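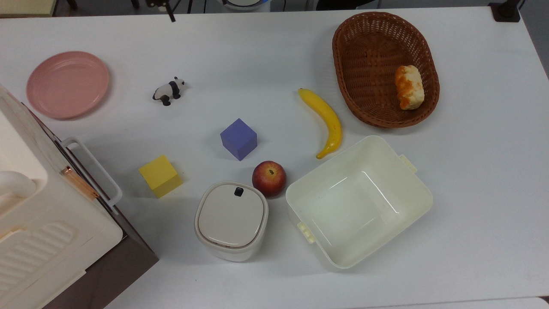 Training kit for a tabletop arm: is the Skotard object set worth adding to the base order?

Our department is preparing to order the Greltton tabletop arm for an introductory course in pick-and-place work. The supplier offers the arm by itself or with the Skotard object set, which contains toy foods, foam shapes, and several containers. The quotation does not explain how the set supports the lessons. We would appreciate advice from institutions that have used both. We would also like to know whether the set can be used with students who have no programming background. The order must be submitted before December.

Posted by Nalemmont Technical Programs

Balogh Learning Lab

We have used the arm with the Skotard set for two terms and would recommend ordering them together. The value of the set lies in the range of shapes. A foam cube gives a beginner flat, parallel sides to grasp. An apple is round and glossy, and a banana is curved, so the student must think about the angle of approach. The panda figurine stands on four short legs and is best left until students can place a cube reliably.

The containers matter as much as the objects. We begin with the large open bin, which forgives a poor release, and then move to the pink plate and the woven basket. The small canister with the lid and the black button is reserved for the final lesson. Our course has 11 lessons, and students without programming experience complete the first several by guiding the arm by hand.

Two cautions apply. The white bin on a white tabletop was difficult for our vision software to outline, and we now place a dark mat under it. The toy appliance with the bar handle also takes up a good deal of table space – please measure your table before ordering.

bench_office_57

We purchased the arm only and used items from a local store. This was acceptable for demonstrations. It was less satisfactory for grading, as each bench had different objects and the results could not be compared. If you have more than one bench, order the set.

Skills Center Purchasing

Please ask whether replacement pieces are sold individually. At the time of our order they were not, and foam cubes do wear at the corners. Our first pair lasted 1000 grasps before the edges began to crumble. The printed lesson guide is listed separately on the quotation and is easy to miss.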